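Household Skills, Unit 4: Folding Where There Is No Table
Flastedcombe Adult Learning, evening group
Notes by Lilibeth Belmonte

Every folding guide begins with "lay the garment on a clean, flat surface." The authors have evidently never met a bed. Tonight we work with what people own.

1. Clear first. You need a space as wide as the shirt with both sleeves out. Things pushed to one side count as cleared for this course, though Mr. Tlapale will mark you down for it in Unit 5.

2. Smooth from the collar to the hem with a flat hand. A mattress gives, so press lightly - leaning on it makes new wrinkles.

3. Find both sleeves before folding anything. The one you can't see is underneath.

4. Sides to the middle, sleeves back down, hem up to collar. Allow 10 minutes for your first shirt and don't look at your neighbor's.

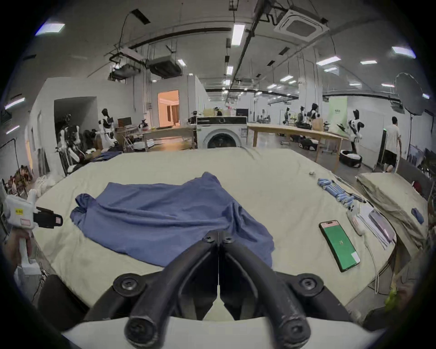

Fig. 2. Blue shirt before step 2, one sleeve bunched. Batteries, papers and a phone share the mattress.

Practice: fold the same shirt on a bed, then on a table. Write down which was worse. Bring 17 of anything foldable in September; socks don't count, as Guadalupe Quintero has already asked.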